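The Kitchen Counters of Wistholm House

Wistholm House has been let by the week for 31 years, and in that time its kitchens have been improved by nearly everyone who ever stayed in one. There are 4 of them, one to a floor, and no two agree on anything. We keep this page so that guests can see what sort of counter they'll be waking up to, and so that we can stop answering the same emails in August.

Captions by the management. The opinions are also the management's.

Ashworth (ground floor)

Plain white walls, a deep sink and a bread bin with more room in it than some of our closets. The kettle takes its time. Families like Ashworth for the long counter, where up to 18 sandwiches can be laid out before a trip to the beach. Please put the bread knife back in the block - the drawer is full.

Vasgate (second floor)

The smallest of the bunch, and the one most often called "cozy" in reviews. It has two burners, a stovetop coffee pot and a window over the sink with a fine view of the parking lot. The pot makes a strong cup and then a bitter one, so drink fast.

Graltard (third floor)

Wallpaper in a kitchen is a brave choice, and flowers are braver. We were told to paint over them and we put the paint back in the shed.
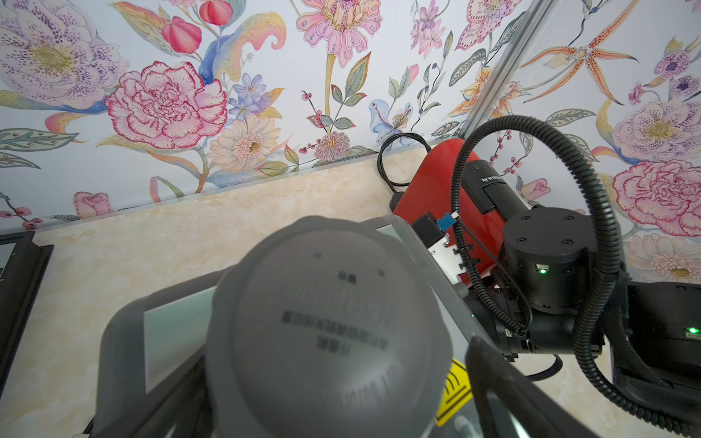
The red Nespresso against the flowers, on the beige marbled counter. Red was not on the decorating plan, but then neither was the wallpaper.

Top Floor

Up 60 stairs, which we mention in the listing and again on the phone. The counter is butcher block and shows every ring ever left on it. There's a drip machine with a clock that runs on its own time, usually somewhere near lunch. Coasters are in the left-hand drawer, in excellent condition, having hardly been used.

Coffee, filters and pods are in the hall cupboard on the ground floor. Take what you need for the week and leave the good mugs where they are.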